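In Defense of a Cloth on the Table

Most advice about small repairs at home starts with the tools. You are told which screwdrivers to buy, which tweezers, which magnifying lamp, and whether you need the expensive cutters. I have read a good deal of this advice and followed some of it, and I think it starts in the wrong place. The first thing a person should decide on is what goes on the table. My opinion is that it should be a cloth, that it should be dark, and that it should be much bigger than you think.

I repair mechanical kitchen timers and small clocks, mostly for myself and sometimes for people who hear that I do it. The clocks are nothing special. A Pernau kitchen timer with a stuck dial is a typical job. For the first few years I worked on bare wood, at a table with a gap down the center where the leaf goes in. Anyone who has done this will know what happened. Screws went into the gap. A spring went somewhere I have never found. A brass pin rolled off the edge, bounced once on the tile, and ended up under the refrigerator, where it stayed until we moved.

The usual answer to this is a tray. I have nothing against trays, and I own two. But a tray has a hard floor, and a hard floor makes small things bounce. It also has a fixed size, and you always end up working beside it. You open the case next to the tray, take out the screws next to the tray, and then carry each one over to the tray, and the trip is where you lose them. A cloth that covers the whole table has no trip. Wherever your hands are, the cloth is under them.

The second answer is a rubber mat, and this is the one I argue about most. Nikola Brzozowska, who taught me how to take a clock apart without bending anything, worked on a green mat for as long as I knew her and would not hear a word against it. She liked that it lay flat. She liked that it could be wiped. She had a point on both counts. A mat will take a drop of oil and give it back, and a cloth will keep it. If your work is mainly oiling, or if you use a soldering iron, buy the mat and skip the rest of this essay.

For taking things apart and putting them back together, though, I want fabric. A small wheel dropped on rubber can hop, and a small wheel dropped on woven cloth mostly stays where it landed. You can also pick it up more easily, which people forget. On a hard smooth surface a thin washer lies so flat that you have to chase it to the edge with a fingernail. On cloth you press down beside it and it tips up toward you.

Then there is the color. I used to work on an old white bedsheet, folded in four, and I would have told you that white was best because everything shows up on it. Everything does show up on it, including the shadow of everything, and under a strong lamp a white sheet throws so much light back that your eyes get tired in less than an hour. Bright steel on white is also harder to see than it sounds. It picks up the white and goes pale. Dark gray is the color I would choose now. Black is too much, for the simple reason that half of what comes out of a modern timer is black plastic, and it disappears. Against charcoal, bare metal stands out and black parts can still be found.

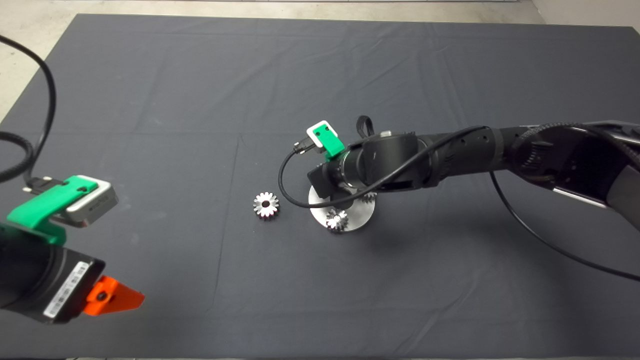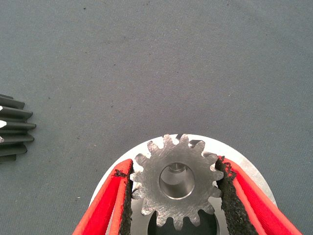

There are people who will not work on a cloth that has been folded. They iron it first, or they roll it on a tube so that it never gets a crease. I did this for a while and I have stopped. A crease in a heavy cloth is a shallow thing, and once the cloth has been down for a day it relaxes. If a part rolls into a crease, you know where it is. I would go further and say that a slightly uneven surface is a help with anything round, because a perfectly smooth one gives it no reason to stop. What I do object to is a bunched cloth, with folds deep enough to hide something in. Pull it straight at the corners before you start and leave it alone after that.

Lint is the serious complaint. Fabric sheds, and it picks up dust, and both will find their way onto an oiled pivot. People who work on watches are right to keep cloth away from the bench, and I would not tell them otherwise. A kitchen timer is a more forgiving machine. I take the cloth out to the balcony before each job and shake it, I go over it with a sticky roller when I remember, and I keep finished parts under an upturned glass. Some specks will always be there. In all this time I have had one timer come back because of fluff in the works, and it belonged to a cousin who kept it in a drawer with knitting wool, so I don't accept the blame.

Shaking, by the way, should be done only after you have run your flat hand over the whole surface. I learned this by sending a screw into the neighbors' geraniums.

What kind of cloth? It has to be woven tightly enough that a pin can't work its way through, and heavy enough that it doesn't drag when you pull your sleeve across it. Felt is bad. It is the first thing people reach for, and it grabs at every tooth of every gear and leaves hairs behind. Terry toweling is worse. Velvet is ridiculous, though I have seen it used. Upholstery shops sell the ends of rolls cheaply, and the plain, flat weaves they use on office chairs are close to ideal. Mine came from a remnant bin at Krajewska, where it was marked down to 14 a yard, and I bought enough to cover the table and hang a little over each side.

The overhang matters, and it is my second quarrel with the mat. A mat stops before the table does. Whatever rolls off it has a stretch of bare table to pick up speed on. A cloth that goes over the edge can be lifted at the edge. When I am working with springs I take the front hem and pin it to my apron, so that there is a kind of hammock between me and the table, and things that jump toward me land in it. Old jewelers' benches had a leather skin slung underneath for the same purpose. It looks silly and I recommend it to everyone.

I should say something about size, which is where I have changed my mind the most. My first proper cloth was 38 inches wide, and I thought that was generous. It wasn't. Work spreads. The case goes to the left, the dial goes behind it, the screws go in the order they came out, and soon the only free space is a patch the size of a saucer and you are doing the delicate part of the job on it. A big cloth with very little on it feels wasteful at the start of an evening. By the end you will be using most of it. I would also say that empty space around a part is the best magnifier there is. One gear with nothing near it can be looked at properly. You see the scratches, and whether a tooth is worn, and you see them without picking the thing up and breathing on it.

There is a fashion now for doing this kind of work on something printed: mats with grids, with numbered boxes, with little outlines for screws. Wumanitz sells one with 233 numbered squares, and I was given it as a present. I used it for two jobs. The trouble is that lines and numbers are exactly the size and shape of the things I am trying to see. A hairspring on a printed grid is a line among lines. I wrote the numbers on strips of masking tape instead and stuck those to the cloth along the far side, and when the job is over the tape comes off.

The cost of all this is small, and I think that is partly why it gets so little attention. A piece of gray cloth can't be reviewed. There is no better model coming out in July. The Drovby catalog that arrives at my house has 341 pages of hand tools, with a good long section on tweezers, and the surface you are meant to use them on gets half a page near the back, after the aprons. I have ordered plenty from that catalog and most of it was good. I still think a beginner with two decent screwdrivers and a proper cloth will finish more repairs than one with a full roll of tools and a bare table, because the beginner with the cloth will still have all the screws.

I asked Nikola once whether she had ever lost a part off her green mat. She said no, never. Then she opened the bottom drawer of her bench and showed me a jam jar of spare screws, nearly full, and asked me what size I needed.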